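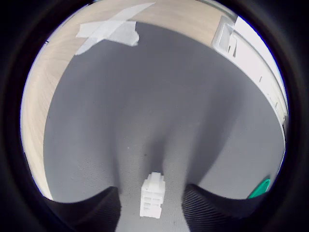 Table mat (work surface)

A table mat, also called a bench mat or work mat, is a sheet of soft or semi-soft material laid over a tabletop to give small objects a quiet, steady place to rest. It is one of the humblest pieces of equipment in any workroom and one of the most useful! Mats turn up under sewing projects, model kits, jewelry repairs, card games, camera cleaning and the sorting of buttons, screws and lids of every size.

Materials

Felt is the classic choice. It is made by pressing and matting fibers together instead of weaving them, so it has no threads to pull loose at a cut edge, and its slight fuzz keeps beads and pins from rolling. Fabric-covered board is stiffer and stays flatter, though it has to be stored flat as well. Rubber and foam mats grip the table best of all but tend to hold on to lint. Cork is warm to the touch, pleasant to work on and a favorite with people who like to push pins straight into the surface.

Color

Gray is the most common color, and for good reason: pale parts and dark parts both show up against it, and it throws very little glare back at the eyes. A white bottle cap or a bright green lid is easy to find on gray, even in the weak light of a January afternoon. Black mats are wonderful for silver and glass but show every crumb. Green, borrowed from the card table, is still popular with puzzle fans. 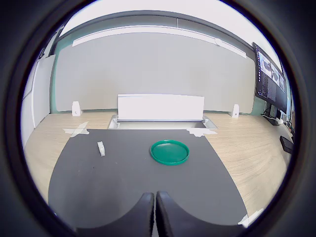 Fastening

A heavy mat may stay put by its own weight. Lighter ones creep, and a mat that creeps even a little will drive its user up the wall. The usual cure is tape at the corners. A single strip laid straight along the edge is quick, but it tends to peel from the end that gets bumped by sleeves. Many people prefer the crossed corner, in which one long strip runs diagonally past the corner and a shorter piece is pressed over it to make a rough X. The second piece holds down the first, and the pair resists tugging from two directions at once (it looks scruffy and works beautifully).

White cloth or paper tape is favored because it tears by hand and can be seen against the wood, which makes it easy to check. On a wooden tabletop the tape should be tested in a hidden spot first. Strong adhesives left in place for months can dull an oil finish, and a little lifted grain is a sad price for a flat mat. Peel slowly, with the tape folded back low over itself. Any sticky film that remains usually comes away if it is dabbed with the tape that was just removed.

Makers and users

Small firms have given this plain object a lot of loving attention. Sorkico sells a pressed felt mat with rounded corners, which do not curl up the way square ones do. Tuswood went the other way and built a table with a shallow bed in the top, so that the mat drops in level with the wood and needs no tape at all. The model maker Eirini Konstantinidis has used the same gray felt mat for 15 years and says she can read it like a diary, from the glue spots on the left to the paint on the right. Nicanor Retamal, a clock repairer, keeps 2 mats on his bench, one for taking apart and one for putting back together, and never lets a part cross over until it is clean.

Care

Loose bits are the enemy. Lint, thread ends and flecks of tape settle into the nap and then stick to whatever is set down next. A lint roller lifts most of them, and a stiff clothes brush gets the rest if it is drawn one way only. Felt can be sponged with cool water and dried flat, but hot water shrinks it, and wringing leaves creases that never quite go. Board mats should only be wiped. A mat that has worn thin in the middle can be turned over or rotated, and it still has a good second life under a plant pot or a sewing machine.

See also: Cutting mat; Desk pad; Placemat; Pressing cloth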